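Skorkville Museum of Natural History
Learning Pages for Young Readers, Ages 8 to 11
Household Dust
Page last reviewed 6/13/21

What is dust?

Dust is the name given to very small, dry pieces of solid matter. The pieces are so light that moving air can lift them. When the air becomes still, they fall and settle on shelves, floors, books and window sills. A single piece of dust is called a particle.

Most dust particles are too small to be seen one at a time. People notice dust when many particles have gathered in the same place and formed a grey layer, or when a bright beam of sunlight enters a darker room. The particles in the beam scatter the light in many directions, and some of that light reaches the eye. The particles outside the beam are still present. They are simply not lit strongly enough to be noticed.

What is dust made of?

Dust is a mixture, and the mixture differs from one home to another. A house beside a gravel road will have more mineral dust than an apartment on a high floor. A home with a dog or a cat will have more animal hair. The following materials are found in many samples.

Fibres. These are tiny threads from clothing, blankets, carpets, curtains and paper. Cotton fibres look flat and twisted under a microscope. Wool fibres have a surface covered with small scales.

Skin flakes. Human skin is always growing. New cells form underneath, and the old cells at the surface dry out and fall away. This happens to every person and does no harm.

Soil and sand. Shoes, bicycle tires and the paws of pets carry soil indoors. Wind also brings it through open windows.

Pollen. Flowering plants, grasses and many trees produce this fine powder in order to make seeds. In the Skorkville region a great deal of tree pollen is released in May, and it may leave a yellow film on outdoor tables and parked cars.

Soot. Soot is a black powder made when wood, candles or fuels burn.

Parts of insects and other small animals. Pieces of wings, legs and shed skins are common.

Why is most house dust grey?

Many of the pieces in dust have a colour of their own. A fibre from a red sweater is red, and a grain of pollen is often yellow. When a large number of small pieces in many colours are mixed together, the eye cannot separate them, and the whole appears grey. Visitors to the Padimley Gallery may look at a sample of house dust magnified 400 times. At that size, blue and green fibres can be picked out easily.

How does dust move?

Air inside a building is seldom completely still. Warm air rises from a heater, and cooler air sinks beside a cold window. A person who walks across a room pushes air aside, and more air flows in behind. Opening a door, shaking a blanket or sitting down on a cushion will also set the air in motion.

Larger particles, such as grains of sand, fall to the floor within seconds. Smaller particles may float for hours. The smallest particles can remain in the air for days and travel from one room to the next.

Dust also collects in places where air slows down. The space beneath a bed is one of them. Hairs and long fibres roll along the floor, catch on one another and trap smaller particles, and a soft ball is formed. These balls are often called dust bunnies. Static electricity, the same force that makes a balloon cling to a wall, helps to hold them together. 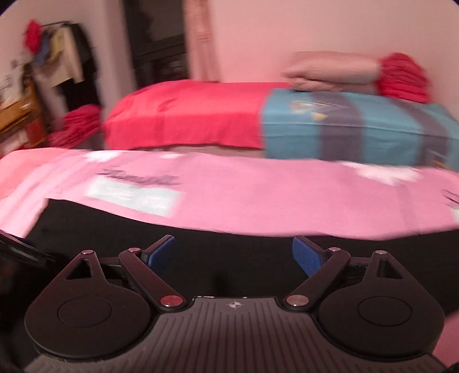
Why does dust come back after a room has been cleaned?

Dust is being made and carried in all the time. Clothes and bedding shed fibres every day, skin flakes continue to fall, and outdoor air brings in soil and pollen. Cleaning removes the dust that has settled, and new dust then begins to settle in its place.

What lives in dust?

House dust is home to a very small animal called the dust mite. It has eight legs and is a relative of spiders and ticks. A dust mite is less than half a millimetre long and is nearly transparent, so it is very hard to see without a magnifying lens or microscope. Dust mites feed mainly on skin flakes. They do not bite people. They prefer warm, humid places and are often found in mattresses, pillows and soft furniture.

Some people have an allergy to the waste that dust mites leave behind. An allergy happens when the body reacts strongly to something that is harmless to most people. It may cause sneezing, itchy eyes or a runny nose. A person with asthma may find it harder to breathe. Anyone who is often unwell in this way should tell a parent or other adult, who can speak with a doctor.

Dust outdoors

Dust is found over the whole Earth. Strong winds lift it from deserts and dry fields. Dust from the Sahara Desert in Africa is carried across the Atlantic Ocean and has reached the Amazon rainforest in South America. It contains minerals that help plants to grow. Volcanoes release fine ash, and sea spray leaves tiny grains of salt in the air.

Dust has a part in making rain and snow as well. Water vapour in the air needs a surface on which to gather. In a cloud, it often gathers on a particle of dust, salt or soot. A very large number of these tiny droplets must join together before a raindrop is heavy enough to fall.

A small amount of dust comes from space. It is left over from comets and asteroids, and it drifts down through the air on to land and sea.

How the Museum studies dust

The Museum keeps a collection of 92 dust samples in sealed glass jars. The oldest were gathered in the farming district of Berkham after a long dry spell. Others come from the flour mill at Moulin, where the dust is almost white. Each jar carries a label giving the place and year of collection. The jars are stored in a dark cabinet so that light does not fade the colours of the fibres.

An activity to try

You will need:
5 white index cards
Clear sticky tape
A pencil
A magnifying glass

Ask an adult to cut a small square hole in the middle of each card. Cover each hole with tape so that the sticky side faces up. Write the name of a different room on each card, and leave the cards in those rooms, sticky side up, where they will not be disturbed. Collect them after 20 days.

Hold each card against a sheet of white paper and study it with the magnifying glass. Look for threads, hairs and grains. Record which colours you find and which room has gathered the most dust. Then repeat the activity in another season and compare the results.

Words to know

Allergy: a strong reaction of the body to something harmless to most people.
Fibre: a thin thread of material.
Humid: containing a large amount of water vapour.
Particle: a very small piece of matter.
Pollen: the fine powder made by flowering plants and some trees.

Related pages: Clouds and Rain; Soil; The Microscope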